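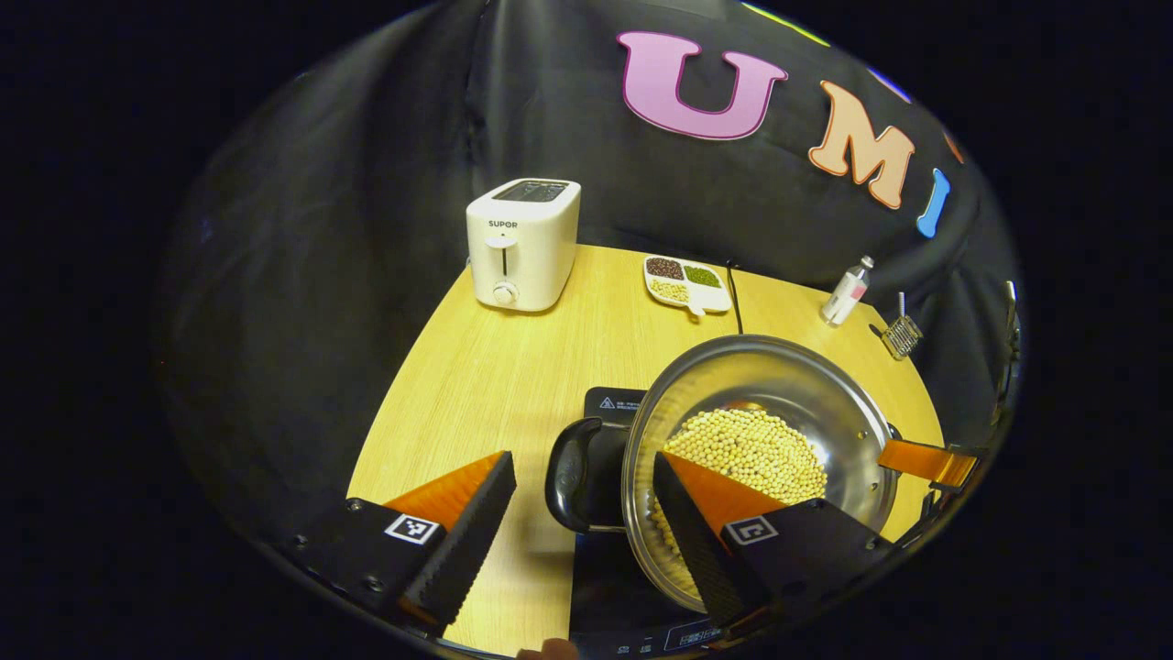

Do dried soybeans need to soak before they go on the heat? For most recipes they should, overnight in plenty of cold water, and a large bowl is best, as they swell to more than double their size.

Mollness Kitchen Notes: Soybeans
README

Welcome, and thank you for reading the file before opening the folders! This is the soybean part of the Mollness kitchen notes, a set of pictures and short written entries on small tabletop cooking. Eugénie Picard started it one February with a single bag of beans, and Afiq Liem has looked after the written side ever since.

What you get
The set holds 1,000 entries, 100 of them checked word by word by both of us. Each entry has a picture, a line on the cookware and a line on the food. The folder called Usuga has the beans, and Bralthorpe has everything else (mostly rice, and a lot of tea). 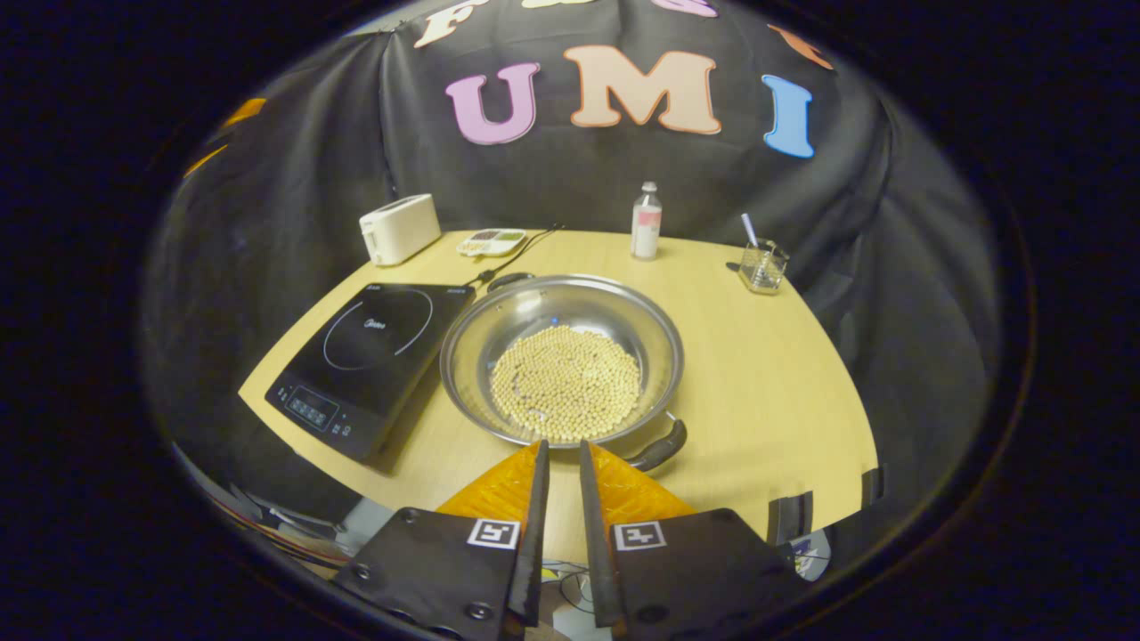 Naming the cookware took us far longer than cooking ever did. Eugénie grew up calling anything with two handles a pot, Afiq goes by the depth, and we went back and forth over it for most of a winter. In the end we wrote down what a person would reach for if you asked them across the table. A wide steel vessel with sloped sides, like the one holding the soybeans next to the cooktop, goes in as "pan", and we leave it at that unless the entry is about soup. If you would rather merge pots and pans, please do – the column is called vessel and nothing else depends on it.

Beans are written up as "dried", "soaked" or "cooked" only when the cook noted it down at the time. Otherwise the field stays blank, and there are plenty of blanks. Color words are loose too, so please don't build anything serious on the difference between beige and pale yellow.

Known problems
30 entries list the toaster under cookware. We have a fix in version 2 – it just needs a patient evening.

Getting in touch
Write to Afiq through the Hurkik page for corrections, and to Eugénie for recipes. She answers faster.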